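Prusthorpe Community Meals: Progress Report to the Likine Fund
Prepared by Celeste Abreu, Program Manager
Reporting period: January through June

Summary
The grant pays for a weekday lunch service at the Prusthorpe hall and for the cooking classes that run alongside it. Lunch has been served every week of the period except one in February, when the boiler failed. The classes started a month later than planned.

Lunch service
We budgeted for 100 lunches a week and reached that level in March. The menu changes every two weeks. Soup and rice dishes are the most requested, and we have dropped the baked pasta because too much of it came back. Doors open at 11:30 a.m. and last orders are at 1:15 p.m.

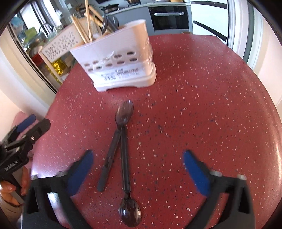
Produce still comes from the Omoregie farm under the agreement you approved last year. Their prices went up in April, mainly on onions and greens. We covered the difference by buying dry goods in larger sacks and do not expect to go over the food line this year.

Cooking classes
There were 66 enrollments across the spring sessions. The evening class filled first. The morning class was slow until we moved it to 10 a.m., after the school run. Sessions cover knife skills, stocks, noodles and cooking for one on a small budget.
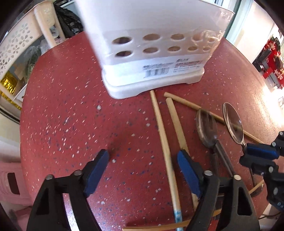
Several people asked for recipes in print, so we put together a short booklet. We ordered 300 copies and most have been handed out at lunch. A second printing is not in the budget and we are not asking for one. The file can be downloaded from our site.

Staffing
Our second cook left in April for a full-time job. The post was open for five weeks, and during that time the lead cook worked extra hours, which are shown in the payroll line. The new cook started in May and has finished food safety training.

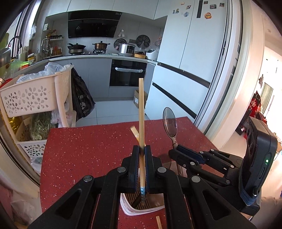

Equipment and building
The Vundent dishwasher was installed in March, under the quoted price. The leftover money went toward new shelving in the dry store, as agreed by email. The walk-in cooler needs a new door seal, and we have one quote so far.

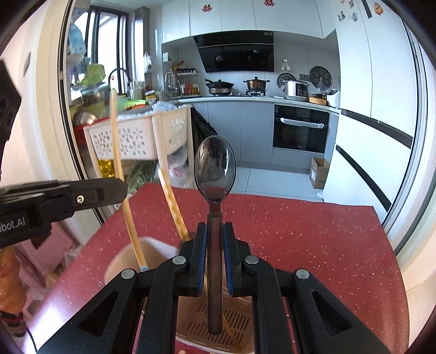
The back ramp is still waiting on a permit. The city asked for a revised drawing of the handrail, and we sent it in June. If the permit arrives by August, the work can be done during our summer break. If it does not, we will ask to carry the ramp money over into the next period.

Next steps
Fall class registration opens in August. We will send the full budget table with the next report, along with the results of the lunch survey.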